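Spent February collecting cloth-handling demos for the Sorutholm set. Notes on what we kept, what we threw out, and what I'd change. Short thread.

1/ Target was 320 episodes. Teleop, one arm, a wrist view plus a fixed overhead view. Each episode is one grasp, one lift, one place. No folding yet. Folding goes in the next batch, under the Brellel task spec.

2/ Operators worked in 2 shifts. We randomized the start state by dropping the cloth from shoulder height. Early on, people were laying it down by hand and the piles all looked alike. Those episodes are tagged and held out of training.

3/ We cut 28 episodes for timestamp drift between the gripper encoder and the wrist stream. Clikeo flags drift at import, but only if you turn the check on. It ships off. Check your config before you record anything.

4/ Labels: grasp start, lift start, release. We tried labeling grasp quality as well and dropped it. Two annotators looking at the same clip disagreed too often for the field to be worth anything.

5/ 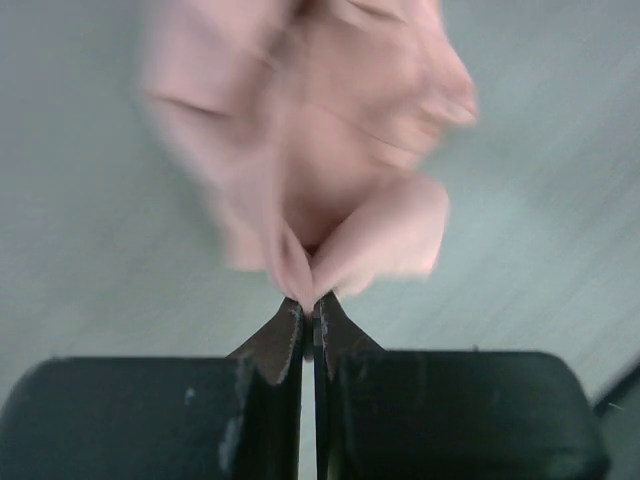
Motion blur is the part of the wrist data I keep going back and forth on. Sharpness filters throw out most of the lift phase, and the lift is what we need. With the pink cloth the fabric smears but the fingertips stay readable, and so does the small gather clamped between them. That's enough to place the contact point, so blur alone is no longer grounds for rejection.

6/ Exposure is now locked per session. Auto exposure was shifting the background between episodes, and the Imrie baseline was picking up on it.

7/ Next: retrain with the blurred lifts left in, same seed, same held-out piles. Will post the numbers for both runs.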